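Moving the Sewing Room: the gallery

5 January 2020

Well, it's done! If you've been reading along since June you know I've been threatening to move my sewing room out of the upstairs bedroom and down to the big back room for ages, and over the holidays it finally happened. Natsumi Arai came over for three days with her own tape measure and a very large thermos, and between the two of us we got every last box down the stairs.

A lot of you asked in the comments on the last post how we sorted things, so I'm putting up some notes. Scroll on down, and click through to the June post if you want the floor plan.

The fabric

I wrote down every piece as it came off the old shelves (yes, in a notebook, yes, it took all evening). The grand total was 443 pieces, counting anything bigger than a fat quarter. I had guessed maybe half that! Cottons are on the long wall now, sorted by color, and the wools went into the cedar chest my aunt left me. The flannel is still in bags in the hallway and I'm not ready to talk about it.

The buttons

Natsumi took the buttons home with her in two cookie tins and called me the next night to say there were 1,381 of them, not including the broken ones. She's put them on cards by size. I would never have had the patience. If anybody local wants plain white shirt buttons, please, please come and get some.

The patterns

Most of these are from the Henness shop, back when it was still on Rivera Street and you could spend a whole Saturday's worth of money in twenty minutes. I kept the coats, the children's nightgowns and anything with a good collar. Forty-four went to Takeshi Hamada for his evening class — he teaches beginners and says they learn fastest on an ugly vest. The envelopes were in terrible shape, so what's left is in zip bags with the front of each envelope facing out.

The thread

Still arguing with myself. By color looks so pretty, but by weight is how I reach for it. For now the heavy stuff is in the top drawer of the Nomell cabinet and all the rest is jumbled in the second one. Suggestions welcome!

The bins and the table

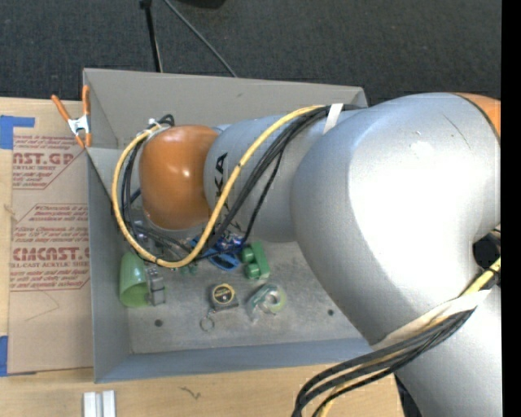

Open bins are my favorite way to sort anything, and I've gone on about it here before. Lids slow me down, and then the stuff piles up on top of the lid and I've got two messes where I had one. I like a rectangular one with thin, upright sides, and gray is a good color for it. A scuffed floor like the one in this bin doesn't bother me a bit — bins are for using! Set it on a light wooden tabletop and you can stand there and sort with both hands.

The ironing corner

Last stop. The board is by the window, the iron is on its own outlet, and the pressing hams live in a basket underneath. I still need a decent lamp over there. I looked at one in the Multon catalog but the shade was wrong, so if you've got one you love, tell me which.

Next post will be the coat, I promise. The lining is cut and everything.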